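Section 4: First power-up and bias adjustment (Hadgu phono stage, kit version)

Well, you've made it through the soldering, and I hope you had a good time doing it! Before you go further, please read this whole section once with the iron switched off and a cup of something nearby. It isn't hard, but the steps do need to be done in order.

CAUTION: The high-voltage supply in the Hadgu can reach up to 700 volts before the tubes warm up. Keep one hand behind your back whenever the lid is off and the cord is plugged in. Children and pets stay out of the room.

1. Leave all the tubes out. Check that the fuse is fitted and that the power switch is off.

2. Clip the black lead of your meter to the ground post next to the transformer, and set the meter to its highest DC range.

3. Plug in, switch on, and look at the small lamp on the front panel. If it stays dark, switch off and go back to the wiring check in Section 3.

4. Switch off, pull the plug, and wait for the meter on the main capacitor to fall below 12 volts. (Mine takes its sweet time, and yours may too.)

5. Fit the tubes, pressing straight down and never rocking them side to side. Turn both bias controls fully counterclockwise.

6. Switch on again and let everything warm up for 20 minutes. Then turn the left bias control slowly until you read 100 millivolts at the left test point, and do the same on the right. The two affect each other a little, so go back and forth until they both settle.

Note: If one channel refuses to come up, swap the two tubes. If the trouble moves with the tube, write to Joana Sequeira at Bevance and she'll help you find a good match.

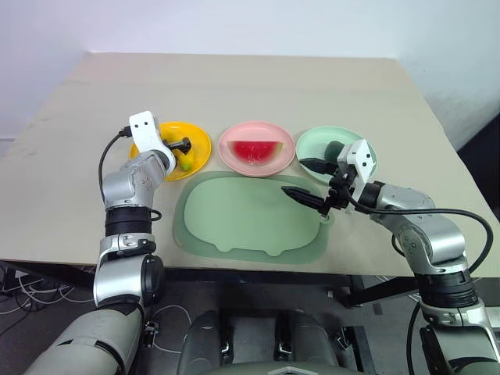
Watermelon on a pink plate, with yellow and mint green plates on either side.

7. Switch off, unplug, and repeat the wait in step 4 before you put the lid back on. The four long screws go at the corners and the short ones along the rear.

Check the bias again after your first week of listening, and then every March or so. Connecting the turntable is covered in Section 5.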